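The Long Road to the Shelf: How Regional Brands Are Relearning Retail

Marketing budgets at mid-sized consumer goods companies have shifted steadily toward digital channels, yet the store shelf still decides the fate of most new products.
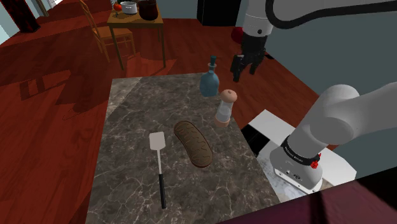 For companies that sell through grocers and housewares chains, the question is how to divide limited funds between the two. A brand that spends heavily on online advertising may arrive at a buyer's office with strong awareness and no evidence that shoppers will pick the item up. A brand that spends only on trade promotion may win the placement and lose it again at the next category review.

Jastia, a consultancy that advises regional manufacturers on retail strategy, has built its practice on this problem. The firm was founded by Henok Beyene, who spent the early part of his career as a category buyer before moving to the agency side. Its clients are mostly family-owned producers of pantry goods and kitchen items, many of them entering national chains for the first time.

"A buyer has a fixed number of feet and a long line of people who want them," Beyene said. "Most presentations talk about the brand. The buyer wants to hear about the category and what happens to it if your product goes in."

The firm asks clients to begin with a limited store test before any national campaign is planned. One such client, the condiment maker Rovberg, had been preparing a full launch with television and paid search when it engaged Jastia. The plan was set aside in favor of an 18-week trial in a single region, supported by email, in-store sampling and a modest amount of local digital advertising.

Results from the trial were mixed. Sales in suburban stores met the target set by the company, while urban locations fell short for most of the period. Rovberg's marketing team traced part of the shortfall to package size. City shoppers, many of whom carried their groceries home on foot, passed over the large jar that had been the company's standard for decades. A smaller jar was introduced in August, and the chain agreed to extend the test.

Folke Hovland, who directs brand planning at Rovberg, described the experience as a change in the order of work. Packaging, pricing and media had previously been settled in separate departments and brought together shortly before launch. The three groups now meet monthly and review the same sales report.

"We had good people making good decisions in different rooms," Hovland said. "The media plan was finished before we knew which size was going to sell."

Data remains a difficulty for companies of this size. Large manufacturers buy detailed sales information and employ analysts to read it. Smaller firms often depend on whatever the retailer chooses to share, which may arrive weeks late and in a form that cannot be matched to advertising records. Jastia uses a reporting tool called Meng to bring the two sources together at store level. Beyene is cautious about its value, noting that a report covering a handful of stores can be swayed by one local event or a single well-placed display.

Loyalty programs offer another route. Rovberg enrolled 3,000 households in a recipe and coupon program during the trial, and 2,000 of them redeemed at least one offer. The company regards the figures as encouraging but has not yet established how many of those households would have bought the product at full price. A second phase, which will withhold coupons from 1,000 members for purposes of comparison, is in preparation.

Retailers have begun to take an interest in such programs as well. Several chains now sell advertising on their own websites and apps, and they expect suppliers to take part. Hovland said the cost of this advertising is increasingly discussed in the same meeting as shelf placement, and that smaller suppliers have little room to decline. His department has moved a portion of its search budget to cover it.

Rovberg expects to decide on wider distribution after the next category review. Its television plan remains on hold.

Related Articles
What Category Buyers Look for in a First Meeting
Janura Moves Its Media Planning In-House
Small Jars, Large Margins: Rethinking Package Size
Retailer Advertising and the Supplier's Budget
Coupons After Paper: Measuring the Digital Offer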